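## 4. Setting Up the Garment Station for Visitor Demonstrations

This section applies to all open-day sessions held with the Carnon hand-held gripper. It should be read by the presenter and by the assistant before guests are admitted.

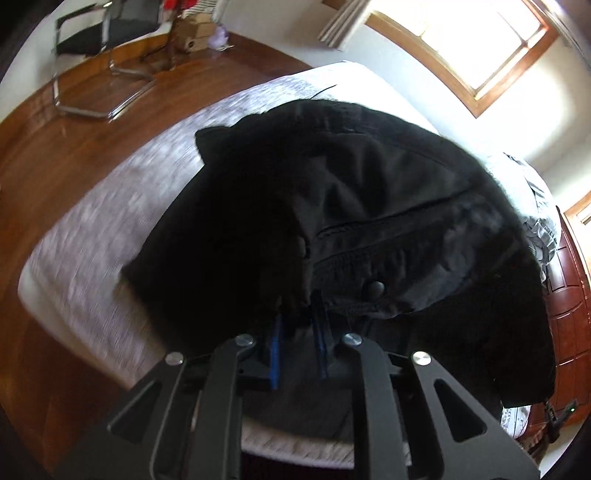
The garment station is the second stop on the visitor route and follows the Skenex sorting display. Each session admits one group and is led by a presenter approved by Chin-lung Chou.

1. Place one dark garment on the bed. Leave it unfolded.
2. Inspect both finger pads. Replace any pad that is torn or lifting.
3. Open and close the jaws 5 times without load.
4. Grip a single fold of fabric near the edge of the garment and hold it until all guests have had a clear view.
5. Lay the fold down, open the jaws fully and withdraw the tool.
6. Invite one guest at a time to repeat steps 4 and 5.

**Note:** Pads are rated for 3000 closures. Record the closures from each session in the Skillum log — guest attempts included.

**Caution:** Keep fingers, hair and lanyards clear of the linkage arms. Do not grip zippers or snap buttons.

Sessions begin at 10:00 a.m. and 2:00 p.m. throughout August. Requests for additional sessions should be sent to Yao-tsung Hung at the Hashemi visitor desk.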